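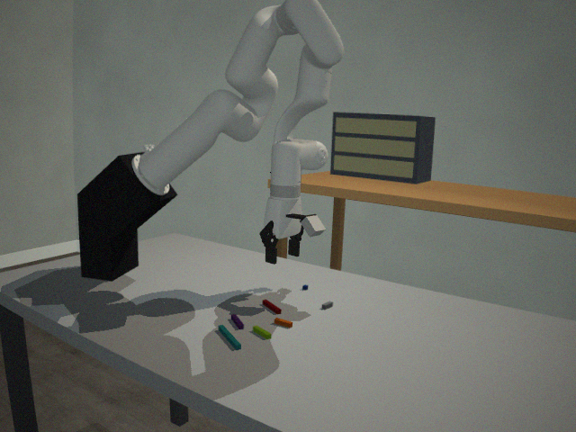 Section 4. Setting up and running the visitor demonstration

Use this section when the Lareck cell is to be shown to visitors, either at an open day or for a booked group. It assumes that the software has been installed as set out in Section 2 and that you have run the arm at least once by yourself. The demonstration runs wholly in simulation, so no guarding or safety mat is needed in the room.

The steps apply to Lareck release 5 and were last checked on 19 Jul 2019. Sites still on the older release should update before the August open day, as the saved layouts will not load.

4.1 Before the visitors arrive

1. Switch on the demonstration computer and both screens. Leave the Starnov control box off until the desktop has finished loading.

2. Switch on the control box. Wait for the green lamp to stay lit. If it flashes, see 4.5.

3. Open Lareck and choose Demonstrations, then Tabletop, then Small Blocks and Sticks.

4. Press Load Layout. The table, the arm and the coloured pieces appear together. Loading can take up to a minute on the older computers.

5. Press Home. The arm should come to rest with the gripper open and pointing down, well clear of the table.

6. Run one full pick with nobody watching. Then press Load Layout again to put the pieces back.

Note: The pieces are scattered afresh each time a layout is loaded. If you want the same arrangement for every group, type a number in the Seed box before step 4. We use 73 at open days, which spreads the pieces out well enough for a first attempt.

Caution: Do not press Load Layout while the arm is moving. The pieces will be put back but the arm will carry on with its old path, and you will have to restart the program.

4.2 Setting the views

The left screen shows the room view, with the arm and the table together. The right screen shows the wrist view, looking out past the fingers.

1. Drag the room view to the left screen and press F11.

2. Drag the wrist view to the right screen and press F11.

3. In the wrist view menu, set Lens to Wide. The picture becomes round with black corners and straight edges near the rim look bent. This is correct.

4. Leave Grain switched on. Switching it off gives a cleaner picture, but visitors then ask why it looks different from the results on the Lultavico poster in the corridor.

5. Leave Shadows switched on in both views. The shadow of the arm falls across part of the table and makes some pieces harder to pick out by eye. It is a useful thing to talk about if the group is interested in how a robot sees.

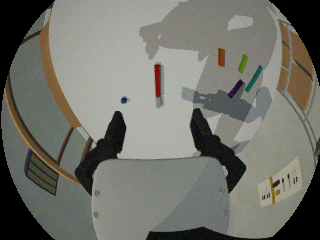 6. Check that the open fingers can be seen in the wrist view, with table showing between them. If you see only the housing, choose Reset Mount from the same menu.

Note: Left and right in the wrist view do not always match left and right in the room view. Ask visitors to name a piece by its colour.

4.3 Running the demonstration

Allow 31 minutes for each group, including questions. Groups larger than a school class should be split.

1. Start with the arm at Home. Point out the base, the joints and the gripper on the room view before anything moves.

2. Ask a visitor to choose a colour. Select it from the list and press Plan.

3. A thin line shows the path the arm intends to follow. Give people time to look at it, then press Run.

4. If the pick fails, leave the piece where it is and press Plan again. A second attempt usually makes a better demonstration than a clean first one.

5. Let one or two visitors use the hand controller. Set Speed to Slow first.

6. Press Home between visitors.

The long thin sticks are the best choice for beginners, provided the gripper is turned to go across the stick and not along it. The small cubes are harder than they look. Keep them for people who have already managed a stick.

Caution: The hand controller cable runs along the floor to the control box. Tape it down before the doors open and check it again at midday.

4.4 Closing down

1. Press Home, then Save Session. A session file holds over 3000 moves, so one file will normally cover a whole day.

2. Close Lareck before switching off the control box.

3. Put the hand controller back in the Eyvindsson case with the cable coiled, not folded.

4.5 Common problems

Green lamp flashes: the control box has not found the computer. Unplug the grey lead at the computer end, wait, and plug it in again.

Wrist view is frozen: close that view only and reopen it from the Views menu. The room view can stay up - visitors will not miss much.

A piece has gone off the table: press Load Layout once the arm is at Home.

Run is greyed out: no path was found. Choose another piece or reload the layout.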